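手工卡片制作:材料存放与工作台使用须知

Skeltetden 手工教室编

一、卡纸的存放

卡纸应平放于有盖的抽屉或纸盒内,避免竖立过久而弯曲变形。厚卡与薄卡分开放置,深色纸与浅色纸之间宜垫一张白纸,以防染色。裁剩的边角料按色系装入透明袋,小于名片的碎料可用于打孔或压花试样。

雨季存放纸张的柜内应放干燥剂,并定期更换。已经受潮起翘的纸张,可夹在两块平板之间压放一夜,次日再行裁切。

二、裁切与压痕

裁切前须核对纸纹方向。折线应与纸纹平行,折口方能平整。对折卡片先用压痕笔压出折线,再以骨刀由中间向两端推平。裁刀刀片变钝时,纸边会出现毛絮,应及时更换,旧刀片用胶带包好后投入专用回收罐。

本教室配备的 Temico 裁纸刀一次限裁两张卡纸,超出后易跑偏。
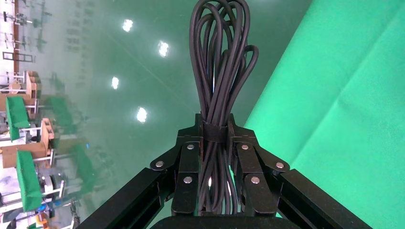 压花机使用时,夹板的叠放顺序以机身标签为准。初次使用新模具,请先以废纸试压,确认深浅合适后再上正式用纸。模具用毕,以软毛刷清除纸屑,按编号归入磁性收纳页。

三、印章与印台

硅胶印章使用后应立即清洁。水性墨以湿布擦拭即可,油性墨须用专用清洁液。清洁后的印章自然晾干,贴回原衬片,不得置于阳光直射处。透明印章若粘性下降,可用温水加少量中性洗涤剂轻洗。

印台一律平放,颜料型印台宜倒置存放,使墨汁保持在表层。盖印时以印台轻拍印章,忌用力按压。大面积图案应将卡纸置于软垫之上,由中心向四周均匀施力。

四、水彩上色

水彩铅笔上色宜由浅入深,先薄涂一层,再以储水笔晕开。每换一色,须在废布上将笔头擦净。普通卡纸吸水后容易起毛,需晕染的部分请改用水彩纸,剪下后再行粘贴。打磨毛糙的纸面可选用 400 目砂纸,精修木质印章手柄则用 800 目。

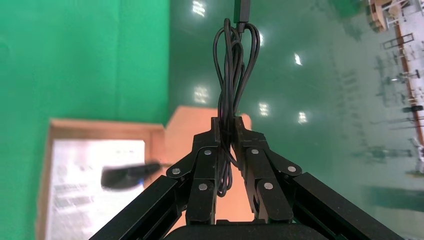 上色完成的部件应平铺晾干,完全干透后方可叠放。急用时可使用热风枪,与纸面保持一掌距离,并不断移动,避免局部焦黄。

五、粘贴与组装

平面粘贴使用双面胶或胶水均可。胶水应点涂于部件边缘内侧,以免溢出。需要立体效果时,使用泡棉胶,小部件选用薄型,并在中心补贴一块,防止日久下陷。丝带、纽扣等较重的饰物,建议使用 Mavus 速干胶,压住片刻再松手。

寄送卡片前应检查总厚度,过厚者请改用硬质信封,并在卡面垫一张薄纸。

六、工作台整理

每次课后,请将剪刀、骨刀及尺子归入各自的格位,切割垫擦净后平放,不得卷曲或靠近热源。Goh 系列打孔器久用发涩,可连续冲剪数次锡纸或蜡纸,以恢复顺滑。

公用材料如有缺损,请登记于门口的记录簿,由教室于每周一统一补充。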